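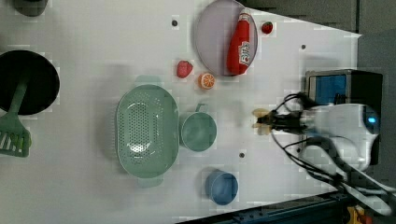
Plate, ketchup, a couple of strawberries.

Thu 28 March

Quick one tonight, I have to be up early. But I said I'd write up the meeting on the rail bed at Samcombe and if I don't do it now it won't get done.

Short version for anyone who wasn't there. The town wants to pave the old line from the Mernton road down to the mill pond and call it a shared trail. Bikes, strollers, dogs, everybody. The line was laid in 1890 and the last train went through before I was born, so for most of us it's just the path. Cinders, mud, blackberries in the summer. I run on it, I used to ride on it, I know where every root is.

The plan has 2917 feet of asphalt in the first phase. Ten feet wide. Parking lot at the Plellen end, on the flat piece where the cattails are. That's the part that got people on their feet.

I went in mostly in favor. I should say that. My mother uses a walker now and there isn't a single place in town she can go that's flat and not next to traffic. So a paved path sounds great to me. Still does, for the top half.

But the lower half floods. It flooded in October, it floods every spring, the water comes over by the culvert and sits there for days. I've gone in up to my shins. Nobody from the town seemed to have walked it in a wet month. The drawings from Lacson (the engineering outfit) show a nice dry ditch on both sides. Somebody asked where the ditch drains to and we got a long answer about phase two.

Then the parking. 90 spaces! For a path you can walk end to end before your coffee's cold. I don't know who they think is coming. The ball field has a lot that sits empty all week and it's right across the street from the upper entrance. Paint a crosswalk. Done. I said this out loud and got a few claps, and also a look from the man with the laptop.

The bike people had a fair point too, which is that crossing the highway bridge to get to Mernton is scary and there's no other way to do it. I've done it twice and wouldnt take a kid over it. They want the trail all the way through and I get that. I just think you could leave the bottom part as gravel, raise it a little, put in a boardwalk at the wet spot. Costs more up front maybe. I asked for the numbers and was told they'd be posted. They are not posted. I checked before I sat down to write this.

Oh and the peepers. The pond end is so loud right now you can hear it from the gas station. One woman played a recording off her phone at the microphone and held it up for her whole two minutes. Didn't say a word. Best speech of the night.

So. Comments are open at town hall for 6 more days. It has to be on paper or dropped at the desk, they're not taking email, don't ask me why. Put your street on it, they said they're sorting by neighborhood. If you only write one line, write the one about the ball field lot.

I'm going to walk the lower half on Saturday morning with a tape measure and my bad boots and take some pictures of teh culvert. Come along if you want. Meet at the gate, not the road.

Ok, bed.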